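How to Fold and Store a Cable-Knit Cardigan

Heavy knits, folding method, drawer and shelf storage
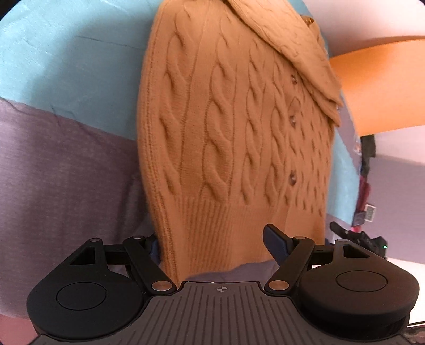

What this page covers

A cable-knit cardigan is thicker than a plain one of the same size. The raised cables hold more yarn per inch, the collar doubles over on itself, and the button band adds another layer down the front. The method given on this page produces a flat rectangle that can be stacked or filed on edge. It works for cardigans with a folded or shawl-type collar, small buttons, and a ribbed waistband. A variation for pullovers is given near the end.

Hanging is not covered, except to say that it is a poor choice for this weight of knit. The shoulders take the whole load and the body lengthens over time.

What you need

A flat surface larger than the garment with the sleeves out. A made bed is fine. A table is better for the final pressing step.
A fabric comb or a soft clothes brush.
A sheet of acid-free tissue, if the cardigan will be stored longer than a month.
A breathable storage bag or a lidded box, for off-season storage only.

Before folding

Fold only a garment that is completely dry. Cables dry more slowly than the channels between them, so check by pressing the thickest ridge between finger and thumb. The inside of the collar fold and the ribbing at the waist are the other two places that stay damp.

Check the pockets, if there are any. Brush the front, back, and underarms lightly in the direction the cables run. Do not brush across them. If there is pilling, remove it now with the comb, holding the knit flat with the other hand. Work in the channels first and then on the ridges. A battery shaver can be used on the plain areas but it will catch on a raised cable.

Look over the buttons. A loose button on a thick placket should be resewn with a short thread shank, or the fabric will pucker when it is fastened.

Step 1. Lay the cardigan face up

Spread the cardigan with the front facing you and the hem toward your body. A smooth cotton sheet is the easiest surface to work on, as the knit slides when you need it to. On a fleece or wool blanket the fabric grips and the back panel tends to stay bunched while the front moves. If you must work on a blanket, lift the garment and set it down again each time you adjust it.

Pull the hem straight with both hands, holding the ribbing at the side seams. Do not pull on the buttons or the placket.

Step 2. Fasten the buttons

Close every button from the bottom up. Starting at the bottom keeps the two front edges level at the hem. Any difference then ends up at the collar, where it is easily hidden.

With the buttons closed, run a flat hand down the placket. It should lie straight, parallel to the nearest cable. If it bows outward, the hem has been stretched on one side. Ease it back by pushing the ribbing together, one inch at a time.

Step 3. Settle the collar

A thick collar is the usual cause of a lopsided fold. Open it fully, smooth it with your palm, and turn it back down along its own crease. Both sides should end at the same height. If the collar is bunched on one side, unfasten the top button, reset the collar, and fasten the button again.

For a cardigan with a metal chain, clasp, or hanging loop at the back of the neck, tuck that part to the inside. Left on the outside, it can snag the knit above it in a stack.

Step 4. Turn the cardigan over

Take hold of both shoulders and flip the garment so that it is face down. Smooth the back from the center to the sides. Check that the collar has stayed flat underneath. Slide a hand under the neck and press it down if it has not.

Step 5. Fold in the first side

Pick a fold line running from the middle of the shoulder to the hem. On a cabled garment, set the line in one of the recessed channels, as close to the middle of the shoulder as the pattern allows. A fold made in a channel lies flat. A fold made on top of a cable springs open and, after long storage, leaves the cable flattened.

Bring the side in toward the center. The sleeve will be lying across the back. Fold it down at the shoulder so that it runs parallel to the side edge. If the cuff extends past the hem, turn it up.

Step 6. Fold in the second side

Repeat on the other side, using the matching channel. The two sleeves should lie next to each other, not on top of each other. If they overlap, the center of the finished bundle will be too thick to close flat. Shift each sleeve outward until there is a small gap.

You should now have a long strip, with the collar at one end and the ribbed band at the other. For a medium adult size, expect a strip 11 inches wide. A width of up to 15 inches is acceptable for larger sizes or very deep shelves.

Step 7. Fold the length

For a shelf, fold once. Bring the hem up to the base of the collar and stop there. Do not cover the collar. The collar is already double thickness, and leaving it clear keeps the top of the bundle level.

For a drawer, fold in thirds. Bring the hem up by one third, then fold again toward the collar. Place tissue inside the second fold if the garment will stay in the drawer for a season.

Turn the bundle over so that the buttons face up. Press down with both palms for a few seconds to let the air out. Do not use a weight or an iron.

Placing it on a shelf

Stack no more than four heavy knits. Put the heaviest at the bottom and keep the folded edges toward the front, with the collars at the back. Alternate the direction of every second bundle if the stack starts to lean.

Placing it in a drawer

Cardigans folded in thirds can be filed on edge if the drawer is deep enough to clear the top of the bundle with the drawer shut. Leave enough space to put a flat hand between the last bundle and the drawer front. A tightly packed drawer crushes the cables and makes it necessary to drag garments out by the collar.

If the drawer is shallow, lay the bundles flat in a single layer.

Off-season storage

Wash or air the cardigan before putting it away, following the care label. Wrap the bundle loosely in tissue. Put it in the breathable bag or box, buttons up, and store it somewhere cool and dark. Do not use vacuum bags for cabled knits. The compression is uneven, and ridges pressed sideways are slow to recover.

Open the box once during the storage period. For knits put away in spring, check before fall. For light summer cardigans put away in fall, December is a convenient time. Refold along a different channel if the first fold has started to mark.

Variation for pullovers

Skip Steps 2 and 3. Lay the pullover face down from the beginning and go to Step 5. A turtleneck is folded down over the back before the sides are brought in.

Common problems

The bundle will not lie flat. The sleeves are overlapping, or the collar has been folded under. Open it back to Step 5 and reset.

One side is longer at the hem. The buttons were fastened one position off, or the ribbing has stretched. Recheck from Step 2.

The placket has a wave in it. The garment was folded while damp, or it was pulled by the front edge. Lay it flat, cover it with a damp cloth, pat the placket straight, and let it dry unfastened.

The cables look flat after storage. Hold a steamer a few inches away and let the steam reach the knit without touching it. Lift the ridges gently with your fingertips and leave the garment flat until dry. Test acrylic blends on an inside seam first, as some lose their shape with steam.

The shoulders have points in them. These are hanger marks. Treat them with steam in the same way, then fold the cardigan and keep it off the hanger.

Last updated September 29, 2020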